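Erst rechnen, dann rollen: Was ich beim Planen eines Küchenroboters gelernt habe

Ich gebe es gleich zu: Ich wollte einfach loskaufen. Katalog auf, schönster Arm, Bestellung raus, fertig! Unsere Testküche in Tarkville ist klein, der Spülberg nach den Kochkursen ist groß, und irgendwann im März hatte ich vom Abräumen so genug, dass mir fast jeder Preis recht gewesen wäre. Zum Glück gibt es bei uns eine Regel, nach der alles über 400 Euro erst einmal aufgeschrieben werden muss. Also saß ich da, mit Kaffee und einer leeren Tabelle, und fing an.

Die erste Zeile war leicht, da stand der Arm. Die zweite auch, Greifer. Bei der dritten wurde es zäh, denn da kommt die Montage, und die Montage hängt an Dingen, über die ich mir in meinem Leben noch keine Gedanken gemacht hatte. Wie tief hängen die Oberschränke? Wie weit ragt der Wasserhahn über das Becken? Trägt die Decke eine Schiene, oder muss das Ding auf einen Wagen? Der Betrieb Panagiotou, der uns schon die Kühlzelle eingebaut hat, kam mit dem Maßband vorbei und war nach 20 Minuten wieder weg — mit einer Skizze, die ich bis heute für die beste Investition des ganzen Projekts halte (sie hat übrigens nichts gekostet).

Danach habe ich Angebote eingeholt. Wotix vermietet Arme monatsweise, das klingt erst mal teuer, aber die Wartung ist drin, und wenn nach einem halben Jahr alle genervt sind, geht das Gerät eben zurück. Der Kauf wäre auf Dauer günstiger, nur steht man dann mit Ersatzteilen, Versicherung und Schulung allein da. Ich hatte für die Schulung null Euro eingeplant. Null! Dabei müssen bei uns sechs Leute damit umgehen können, auch die, die nur zum Wochenendkurs kommen und sich den Einschaltknopf jedes Mal neu zeigen lassen.

Was ich jedem rate, der so etwas vorhat: Schreibt die Handgriffe auf, bevor ihr über Geräte redet. Ich habe eine Woche lang notiert, was in unserer Küche vom Tisch in die Spüle und von der Spüle ins Regal wandert, und kam auf 104 verschiedene Gegenstände. Teller und Becher waren zu erwarten, aber dann kamen Teigrollen, Reiben, Siebe, Glasdeckel ohne Knauf, allerlei Kleinkram aus Schubladen. Ein Greifer, der alles davon kann, sprengt unser Budget. Einer, der die Hälfte zuverlässig schafft, ist bezahlbar, und mit dem Rest kann ich leben.

Der Posten, über den wir am längsten gestritten haben, war die Simulation. Geld ausgeben für eine Küche, die es nur am Rechner gibt? Ich war dagegen, ganz entschieden sogar. Dann hat mir der Anbieter des Programms, es heißt Stellar, ein paar Modellküchen vorgeführt, und ich wurde kleinlaut. Man sieht sofort, wie schnell es rund um ein Spülbecken eng wird, wenn von oben auch noch ein Arm hineinreicht und auf der Arbeitsplatte das übliche Durcheinander liegt.

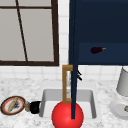

Enge Sache am Becken: Der Arm reicht in der Simulation vor dem Wasserhahn herunter, links wartet ein Teller mit Teigrolle.

Für die Lizenz stehen jetzt etwa 1.000 Euro in der Tabelle, und ich verteidige sie gegen jeden, der daran kürzen will. Unsere eigene Küche wird nach der Skizze nachgebaut, mit den echten Schrankhöhen und dem echten Hahn. Erst wenn der Arm dort ohne Anecken ans Becken kommt, wird der Mietvertrag unterschrieben — vorher nicht, das habe ich mir schriftlich geben lassen.

Offen ist noch der Strom. An der Wand neben der Spüle haben wir eine einzige Steckdose, und an der hängt der Wasserkocher. Das Angebot für eine zweite Leitung soll in den nächsten Tagen kommen, so lange bleibt die Zeile gelb markiert, und ich räume weiter von Hand ab.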